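Home | Archives | Threads | Subscribe | Log in

We use cookies to remember your login. OK / More

[Pedurgate workshop list] Re: Plullo wandering off line

From: Hatice Sönmez

Bülent Kurtuluş wrote:
> Bench test went fine, wheels up on two tins of paint. On the
> ground it veers left after a few metres. I have swapped the
> motors over and it still veers left, so I blame the software,
> meaning you. Is it the camera or the steering gain?

Bülent, thank you for your confidence. I have been through the log from the track and I blame both of us.

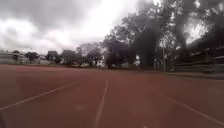 The steering gain was 5, left over from when Plullo weighed as much as a biscuit tin. I have put it down to 4. The line finder is the bigger nuisance. It takes any pale upright streak for a lane line, and out there it has the thin grey pole by the trees to fall in love with as well as the proper white lines running up the track. I now throw away everything above the horizon, and the pole's top half with it. The blur close in doesn't help either, so the bottom 139 rows go too.

Your share is the camera bracket. The Fornow one flexes. Štěpánek has offered to print a stiffer version if someone sends him the hole spacing, measured this time.

New code is in the shared folder. Please charge both batteries before August is over.

Hatice

Print this message | E-mail this message | Reply to list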